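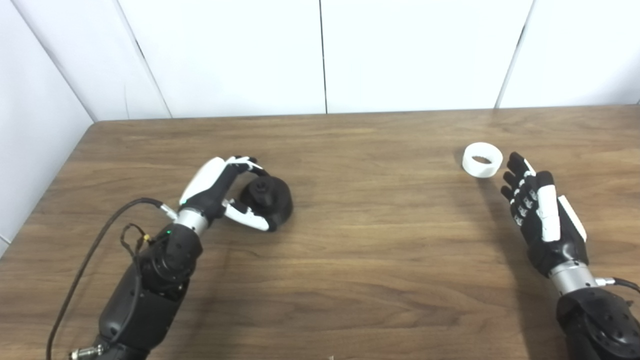 How do I get marks off a wooden table top without stripping the whole thing back? Mine has a cloudy ring near the middle, and next to it a darker, slightly sticky patch where something with a black rubbery base stood all summer. I'd like to get rid of both if I can, and to stop them coming back.
Kosmas Andreadis
Sat 4 November

Angeliki Christodoulou
Treat them as two separate marks and start with the gentlest thing for each: low warmth and a soft cloth for the cloudy ring, and a barely damp cloth with a drop of washing-up liquid for the sticky patch. Leave sandpaper in the drawer until you know what sort of finish is on the table, as most marks like these sit in the finish and never reach the wood at all.

I have been looking after my grandmother's table for a good many years now, and before that I was the child leaving the rings on it, so I hope you'll forgive a long reply. It helps to know what you've got first. Pick a spot underneath, or right at the back where a wall or a sofa hides it, and touch it with a cotton bud dipped in methylated spirit. If it goes tacky within a minute or so you probably have shellac (French polish, in other words) and you'll want to keep spirit well away from the rest of it. If nothing happens at all, it's more likely a varnish or a lacquer. If a drop of water on that same spot darkens the wood fairly quickly, then it's oil or wax, and you are in luck, because those are the easiest of the lot to patch.

Now the cloudy ring. That will be damp trapped in the finish, usually from a cold glass or a hot mug. Lay a dry, clean cotton tea towel over it, folded once, and pass an iron over the top on its lowest setting with the steam off. Do make sure the steam is off and the tank is empty! I once forgot, and gave myself a second ring for company. A few seconds, lift, look, and wait for it to cool before you decide whether it wants another go. Most rings fade a bit each time. If you'd sooner not take an iron to it, a hairdryer on its cool-to-middling setting does the same job, only slower, and you must keep it moving.

If there is still a ghost of a ring after that, rub in a little petroleum jelly, leave it overnight and wipe it away in the morning. It's an old wives' remedy and I am an old wife, and it has worked for me on wax and on French polish. I wouldn't expect a great deal of it on a modern lacquer.

The sticky patch is another matter. Some rubbery and soft plastic bases have oils in them that creep out slowly and soften the finish, more so in a warm room. Wipe it with your soapy cloth, wrung out until it hardly feels wet, then go over it with a dry one. If it stays tacky, a small amount of white spirit on a cloth will often lift the residue from a varnished top. Try it underneath first, open a window, and let the used cloth dry flat outdoors before you throw it away. Then do nothing for a while. A finish that has only been softened will sometimes harden up by itself once it can breathe, and I'd give it 14 days with nothing standing on it before trying anything stronger. I know that's a nuisance if it's the only table in the house – ours is – but you can always work at the other end.
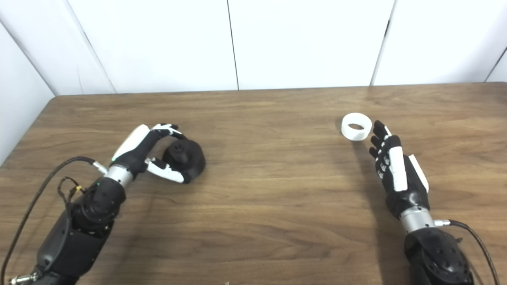
As for stopping it coming back, felt is your friend. Cut a circle a touch smaller than whatever is going to stand there and either stick it to the base or just lay it loose underneath. Natural cork is fine as well. What I wouldn't do is put down one of those clear bendy plastic mats and leave it there for months, as they can do just what the rubber did, only over a much bigger area. The same goes for anything with a cable trailing from it. Cable coverings can be made of a similar sort of soft plastic, and I've seen a beautifully faithful drawing of a lamp flex on a sideboard that had stood in the sun. Lift it now and then, or run it off the back.

The other habit worth getting into is simply shifting things about. I move the fruit bowl and the lamp whenever I dust, a hand's width one way or the other, and I slide heavy things on a folded cloth so that they don't drag. The sun changes the colour of wood too, and a piece that never moves will leave you a lovely dark or pale circle that no amount of ironing will shift. I found one in May under a plant pot I'd been rather proud of. It has softened quite a bit since, just from having the daylight on it.

Do come back and say which finish it was. I'm always curious.

Mirsad Matić
use mayonnaise. my mum swears by it for rings, leave it on for an hour and wipe off. never tried it on rubber marks. if it doesn't work sand it and varnish it again, it's only a table

Chrysoula Deligiannis
I agree with nearly everything Angeliki has put, and I'd be a little careful about sanding. Plenty of tables that look like solid wood have a thin veneer on top, and some have only a printed grain with a clear coat over it. Get down and have a look at the edge. If the lines of the grain carry on over the edge and down the end in a way that makes sense, it may well be solid. If there's a seam, or the pattern stops dead, assume it's thin and keep the sandpaper off it. A printed top can't be sanded at all, and the iron isn't a good idea on one either, as the heat can lift it.

Where a varnished top has gone dull after cleaning, I've had good results with a very fine polishing pad, the 3000 grit sort that car people use, with a few drops of water and hardly any pressure. You go along the grain for a short spell, wipe, and look at it with a lamp held low to one side. It won't fill a dent, and on a satin finish you can end up with a shiny spot that is every bit as annoying as the mark was, so please practise somewhere hidden.

One more thing on dark marks, in case yours isn't sticky residue after all. If the patch is black or bluish and feels perfectly smooth, it could be water that has gone right through the finish and met something in the wood, and that won't wipe off with anything. Oxalic acid is the usual answer for that on bare wood, and it does mean taking the finish off first, with gloves and goggles on and no children or pets wandering in. For a table you're fond of I would ask a restorer for a price before starting. Mine looked at three marks for me while he was there about a chair and told me to leave two of them alone, and I've got quite used to them.

Kosmas Andreadis
Thank you all, and Angeliki especially, what a generous reply. It's varnish, as far as I can tell – the cotton bud did nothing whatever and the water just sat there in a bead. The ring had gone after the third pass with the iron. I'd nearly stopped at one because I couldn't see any difference, so I'm glad you said to let it cool. The sticky patch is less sticky but I can still find it with my finger, so I've cleared that end and will leave it be for the fortnight. I haven't tried the mayonnaise, sorry Mirsad. Chrysoula, the grain does run over the edge on the long side, but I can't make up my mind about the short side, so no sanding for now. Is there a wax you'd put on over varnish once it has all settled, or is that a waste of time?

Chrysoula Deligiannis
Not a waste, but a very thin coat of a plain clear furniture wax and only once it's properly hard. Buff it more than you think you need to. If you can write your name in it with a fingertip there's too much on.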